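Open-Chassis Inspection Checklist, Processor and Memory Station
Srour Bench Services – Desktop and Workstation Refurbishment
Checklist owner: Ghada Twal
Comments entered by: Imad Zoubi, Senyo Eshun, Rommel Calimlim
Review period: April

How to fill in this sheet
Mark each line OK, ACTION or N/A. A line marked ACTION must carry a comment and initials. Do not leave a line blank. Lines marked HOLD stop work at the station until they are closed by the checklist owner. Comments from the last round are left in place below each section and are removed only when the form is reissued.

Section 1. Before the side panel comes off

1.1 AC cord removed from the unit and out of reach of the bench. OK
1.2 Power button held for 20 seconds with the cord removed. OK
1.3 Work order number matches the unit. OK
1.4 Wrist strap tested at the Bolar tester by the door, result written in the strap log. ACTION
1.5 Bench ground lead attached and checked for looseness. OK
1.6 Drinks, food and loose paper kept off the bench. OK

Comment, 1.4 (I.Z.): Strap passed, but the log sheet was full and the result went on the back of the page. New pad requested from stores. Please write on the front only. The back is not scanned.

Comment, 1.2 (S.E.): The old form said "several seconds." Changed to a fixed figure so that two inspectors do the same thing.

Section 2. Unit on the bench

2.1 Tower on its side, open side facing up. OK
2.2 Chassis sits flat, does not rock when pressed at each corner. OK
2.3 Removed side panel stored in the panel rack, not leaned on the table leg. OK
2.4 Bench slots free of screws and clips. ACTION
2.5 Parts fixture beside the chassis, within reach without leaning over the unit. OK
2.6 Fixture does not move when pushed by hand. OK
2.7 Holders on the fixture free of cracks and broken edges. OK

Comment, 2.4 (R.C.): One M3 screw found in a slot near the back of the table before the unit was set down. A screw in a slot can lift one side of the case or work its way under the board. Run the brush along the slots at the start of the shift and again after lunch.

Comment, 2.3 (S.E.): The panel was in the rack this time. Two rounds ago it was on the floor.

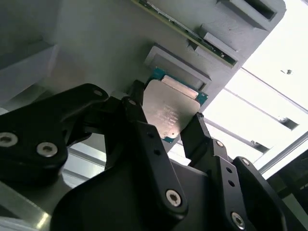

Section 3. Processor handling

3.1 Processor held by its edges only. OK
3.2 No contact with the pads on the underside. OK
3.3 Heat spreader clear of old paste before the part goes to the fixture. OK
3.4 Corners of the substrate checked under the lamp for chips and lifted layers. OK
3.5 Part number on the heat spreader compared with the work order. ACTION
3.6 Processor never set down on bare metal. OK
3.7 Path between fixture and socket clear at the height the part travels. OK

Comment, 3.5 (I.Z.): The print is faint and hard to read under the overhead light. Tilt the lamp to a low angle and read across the print. If the number still cannot be read, mark ACTION and use the number on the tray label, with a second person to confirm it. Do not rub the heat spreader with solvent a second time to bring the print up.

Comment, 3.7 (G.T.): Most edge damage in our returns file is from a knock against a fixture or a case wall. Keep clearance on all sides until the part is over the socket, then lower it straight.

Comment, 3.3 (R.C.): The Zakamar wipes leave lint when they are nearly dry. Close the lid of the tub after each use. Discard the tub when the last 4 wipes are left.

Section 4. Socket

4.1 Load plate opens fully and stays open without being held. OK
4.2 Retention frame seated, no lifted corner. OK
4.3 Contact field inspected with the 9x loupe, two lighting angles. OK
4.4 No fiber, paste or dust in the contact field. OK
4.5 Retention lever moves freely and is not bent. OK
4.6 Socket left open no longer than the work requires. If the bench is left, the cap goes on. ACTION
4.7 Nothing is passed over the open socket except the processor going in. OK

Comment, 4.6 (S.E.): No cap was available at the station. Caps are in the second drawer, in the Pludolley box, and should be returned there. HOLD placed and closed the same morning after a cap was brought over. 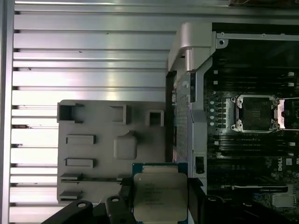

Item 4.1: Processor with heat spreader up; CPU socket open, load plate tilted back.

Comment, 4.3 (I.Z.): One angle is not enough. A contact that is bent toward the light looks normal from that side. Look once with the lamp on the left and once with the lamp at the top, then sign.

Comment, 4.7 (G.T.): This line was added after a driver was dropped last year. The board was scrapped. Tools go around the chassis on the near side.

Section 5. Chassis interior

5.1 Power supply seated, release tab in place and not cracked. OK
5.2 Power supply rating label present and readable. OK
5.3 Graphics card fully in its slot, retention closed. OK
5.4 Capacitors on the board checked for swelling and leaks. OK
5.5 Drive carrier tabs present on both sides. OK
5.6 Data cables free of sharp bends. OK
5.7 Power bundle clear of the drive cage edge. OK
5.8 No cable lying over the socket or the memory slots. ACTION
5.9 Perforated brackets on the drive cage straight, no burrs. OK
5.10 Dust removed with low-pressure air, fan blades held still. N/A

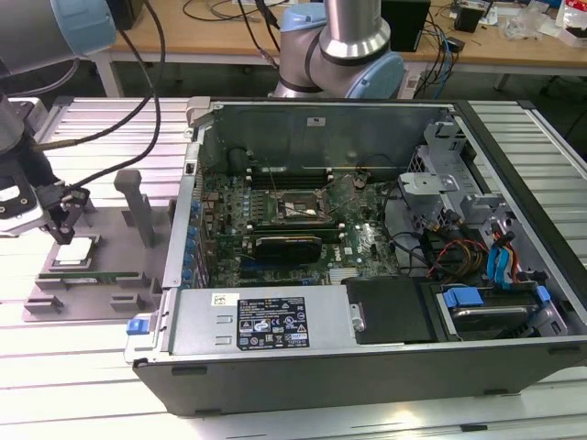

Comment, 5.8 (R.C.): The thin black cable crosses the board too near the socket. It has enough slack to go along the chassis wall. Tuck it before the processor is placed, and check it again before the load plate is closed. Do not use tape on the board.

Comment, 5.7 (R.C.): Mixed colors in one bundle make it hard to see a nick in a single wire. Spread the bundle by hand and look at the part that runs past the sheet metal – that is where the wear is found.

Comment, 5.10 (I.Z.): Marked N/A for this round. Air line was shut off for filter replacement. To be done before the unit is closed up, and the line changed to OK at that time with fresh initials.

Section 6. Memory

6.1 Modules kept in the slotted holder until needed. OK
6.2 Module contacts clean, no fingerprints. OK
6.3 Slot latches open before insertion. OK
6.4 Slots blown out or brushed, no debris visible. OK
6.5 Notch position checked against the slot before any force is applied. OK
6.6 Module pressed evenly at both ends until the latches close. OK
6.7 Slots filled in the order given on the work order. ACTION

Comment, 6.7 (S.E.): Work order gave the slot numbers but the printing on the board is small and was read upside down with the tower in this position. Read the numbers from the back wall side of the case. If in doubt, stop and ask. A wrong slot is not a safety fault, but it costs a second opening of the unit.

Comment, 6.6 (G.T.): Slots run close to the back wall and there is little finger room. Rest the hand on the chassis edge and not on the board.
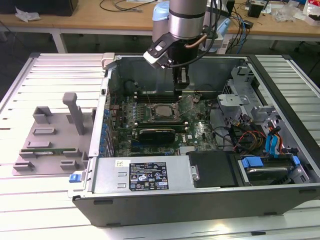

Comment, 6.4 (I.Z.): The processor should be in its socket or the cap should be on before the slots are brushed. Brush away from the socket, toward the wall. The soft brush with the white handle is for boards only. The one for the bench slots is kept on the hook.

Section 7. Before the cooler goes on

7.1 Processor alignment marks match the socket. OK
7.2 Load plate closed with the lever, no side pressure. OK
7.3 Paste type matches the work order and is within date. OK
7.4 Cooler screws tightened in a cross pattern. N/A
7.5 Power not applied at any time with the processor uncooled. OK

Comment, 7.4 (R.C.): Cooler not at the station at the time of inspection. Line to be completed by the closing technician.

Comment, 7.5 (G.T.): This includes short tests. The answer is no for those also. Any unit powered without a cooler is written up, and the processor goes to full test.

Section 8. Open actions

1.4 Strap log pad – Jad Karaki, stores
2.4 Slot brushing at start of shift and after lunch – all bench staff
3.5 Low-angle lamp reading to be added to the work instruction – Imad Zoubi
4.6 Socket caps, two to be kept at the station – Senyo Eshun, HOLD closed
5.8 Cable routing to be corrected before closing – Rommel Calimlim
6.7 Slot diagram, printed large, to be fixed to the shelf – Ghada Twal

Lines checked against the work order: 100 percent.
Next round uses the same form. Items still open at that time are copied to the front page with the original initials.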